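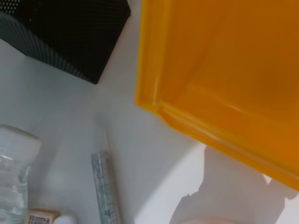

I have been waiting since July to tackle my work table, and today I did it! Ovham, my sister's old shop, finally closed and she passed me a few bits of storage, so I had no excuse left. I gave myself 22 minutes and a big mug of tea.

The orange bin is my favorite thing right now. When the light comes through the plastic the whole edge glows, and it makes me ridiculously happy. I want to keep yarn in it, or maybe mail - I keep changing my mind. The black mesh pen holder is staying too, and I love how plain it looks next to something that bright. 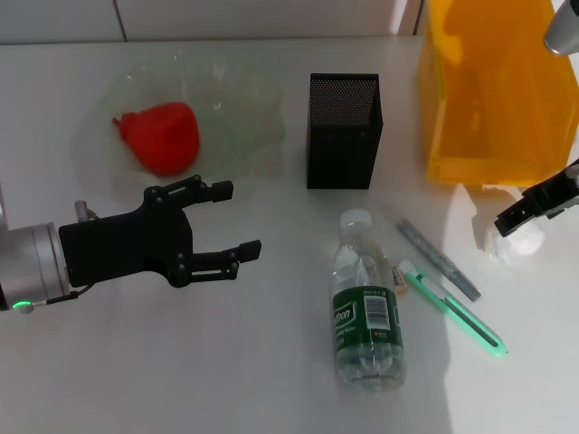

Mid-sort: wavy bowl, empty pen holder, water bottle on its side.

The marker and the utility knife are next to find a home. My friend Sobia Sandhu says knives belong in a drawer, and I think she's right. The glass bowl I can't hide away, though, not with that rim! It's going on the shelf by the window as soon as I clear 2 stacks of magazines off it.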